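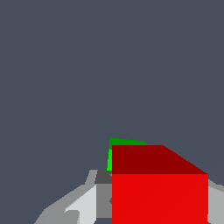 Home / Reviews / Mobile accessories / Power

Kudeo Skidevari charging stand: full review

Reviewed by Nidia Tamayo
Additional testing by Lambros Karras and Refilwe Mthembu

The Kudeo Skidevari is a wireless charging stand for phones, with a second pad in its base for earbuds. It is the successor to the Grajales, which this publication recommended to readers with some reservations about noise and heat. Kudeo states that the new model has been redesigned in response to customer comments. Our review unit was purchased at retail, and the manufacturer had no part in the preparation of this article.

The stand was used by three members of the reviews desk over a period of four weeks. Each reviewer used a different phone, and each kept the stand in a different location: an office desk, a kitchen counter and a bedside table. Ratings were submitted separately and then compared.

In the package

The box contains the stand, a detachable USB-C cable and a printed setup sheet. A wall adapter is not included. Kudeo sells one separately, but any adapter that meets the output requirement printed on the underside of the stand may be used. Buyers who intend to replace an older charger should check this requirement first. When the stand was connected to an older adapter kept in our office, it continued to operate at a reduced rate and gave no indication that it was doing so.

The setup sheet is brief and clearly written. Safety information is provided in a separate leaflet, which should be kept by anyone who uses a medical implant and needs to confirm the recommended distance from wireless charging equipment.

Design and stability

The Skidevari is shorter than the Grajales and noticeably heavier. The added weight is in the base, and it corrects the most frequent complaint about the earlier model, which tended to slide backward when a phone was placed on it with one hand. None of our reviewers observed this with the new stand. The rubber feet held firmly on wood and glass. On a laminate counter with a light film of cooking oil, they did not, and Mr. Karras had to clean both surfaces before the stand would stay in place.

The back plate supports a phone in either portrait or landscape position. Ms. Mthembu reported that landscape charging depended on the case in use. With a thin case it began at once. With a thicker case the phone had to be raised slightly, and a folded card under the lower edge was sufficient. A movable coil would have made this unnecessary, and it is disappointing that Kudeo offers one only on its more expensive models.

The cable enters at the rear through a recessed port. The recess is narrow. The supplied cable fits well, but two of the replacement cables we tried had connector housings too wide to seat fully. Readers who prefer a longer cable should look for a slim connector.

Charging performance

Charging speed was satisfactory for overnight and desk use. Used with a suitable adapter, the Skidevari brought each of our phones to a full charge well before morning. It is not a fast charger by current standards, and it should not be purchased as a substitute for a wired connection when time is short.

The earbud pad works reliably but is more particular about placement than the phone surface. The charging area is small, and it is marked only by a shallow ring that is difficult to find in the dark. On several mornings Ms. Tamayo found her earbud case uncharged after it had been set down slightly off center. There is an indicator light for the pad, although it faces the rear edge of the base and cannot be seen from a normal seated position. We consider this a design error.

Heat was well controlled. Phones were warm to the touch after long sessions but never uncomfortable, and none displayed a temperature warning during the test period. The fan that drew criticism in the Grajales has been removed entirely. The stand is silent in operation, including at night.

Companion app

Kudeo supplies an optional app, Skutora, for adjusting the indicator light and setting quiet hours. The stand does not need it for ordinary charging. The app requires an account, and registration asks for a telephone number that serves no evident purpose. One of our reviewers did not receive the confirmation message until the following Friday.

Once installed, Skutora allows the light to be dimmed or switched off. These settings are stored in the stand and remain in effect if the app is later deleted. We would advise most owners to make the adjustment once and then remove it. A physical button for the same purpose would be preferable.

Warranty and support

The Skidevari carries a 12-month limited warranty. Claims must be accompanied by proof of purchase, and the owner pays return shipping. Maritza Puma of our consumer desk contacted Kudeo support with a question about replacement feet and received a complete answer in two working days. The feet are available as a spare part. The cable is as well, but the price is difficult to justify given the number of compatible alternatives.

Comparison with the Grajales

Owners of a Grajales in good working order have little reason to replace it unless the fan is a disturbance or the earbud pad is wanted. Charging times on our phones were nearly the same for both stands. The older model also has a wider cable recess and a front-facing light, both of which we prefer. It remains on sale at some retailers, and at a substantial discount it is still worth considering for an office or hallway.

Ratings

Stability: 9 out of 10
Phone charging: 8 out of 10
Earbud charging: 6 out of 10
App: 4 out of 10
Overall: 7 out of 10

Recommended for bedside use. Readers who charge earbuds every night may wish to wait for a revised base, which Kudeo has told retailers to expect in December.

Edited by Yesenia Taipe. Corrections may be submitted through the contact form. Please include the title of the review and the section concerned.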